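The Great Thread Count Swindle

Nov 2, 2019

Bedding is sold on one number, and the number is mostly nonsense.
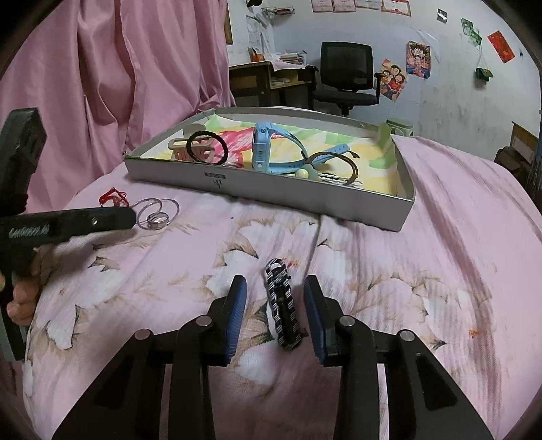 Does a higher thread count mean a better sheet?

Past a fairly modest point it tells you very little, and on a cheap sheet with a huge number on the packet it usually tells you that somebody has been creative with the counting.

Thread count is meant to be simple. Take a square inch of cloth, count the threads running up and the threads running across, and add them together. There is only so much room in a square inch, and yarn can only be spun so fine before it gets weak and costly. So when a set turns up in the supermarket with a number in four figures and a price that would barely cover lunch, something has been stretched, and I don't mean the elastic.

The usual trick is in the yarn. Twist several thin, poor strands together and you have one thread. Count the strands separately and you have several. The cloth is the same, but the packet has doubled or tripled its boast. Sheets made like this tend to feel heavy and a bit greasy in the shop, which people take for luxury, and then they sleep badly under them all summer.

I bought two sets to see how much I could tell at home. The Potero set cost £58 and was covered in talk of hotels. The Tralteck set cost £40, had a printed pattern I would not have picked, and gave no thread count at all, which I took as a bad sign. Both were doubles, both said cotton, and both went through the same machine at the same setting for as long as I could put up with the job.

By the third month the Potero bottom sheet had gone bobbly where feet go. The pillowcases were fine. The Tralteck set had faded a little along the folds and otherwise looked much as it did when I opened it. I would not hang a law of nature on two sets of sheets, and a different washing machine might have given a different winner. But the one with the big number lost, and I had paid £18 extra for the number.

What about the names on the weave? Percale is a plain weave, one over and one under, and feels crisp. Sateen lets more of the thread lie on the surface, so it is smoother and shinier and snags more easily. Those words do at least describe something. "Hotel quality" describes nothing. I have stayed in hotels where I slept in my coat.

Then there is "Egyptian cotton". Long fibres do make stronger, softer yarn, and good cotton is grown in Egypt. Plenty of ordinary cotton is grown there too, and the phrase alone won't tell you which you have got. I asked Tsolakis, the import firm whose label was sewn into an old set of mine, what length of fibre it used. The reply thanked me for my interest in comfort. Birov, which sells online only, sent a proper answer with the yarn size and the weave, though it took 3 emails to get it and I still thought the sheets were dear.

If you are shopping before the December sales, and the discounts there deserve an article of their own, I would leave the packet alone and get a hand on the cloth. Hold a single layer up to a lamp. An even weave looks even; a poor one shows thick and thin patches. Rub it against itself and see whether fluff comes away. Check the depth of the fitted sheet against your mattress, as half of them now seem to be cut for a bed nobody owns. And ask about returns after washing. The shop assistant will probably look surprised at the question, and the answer is generally no.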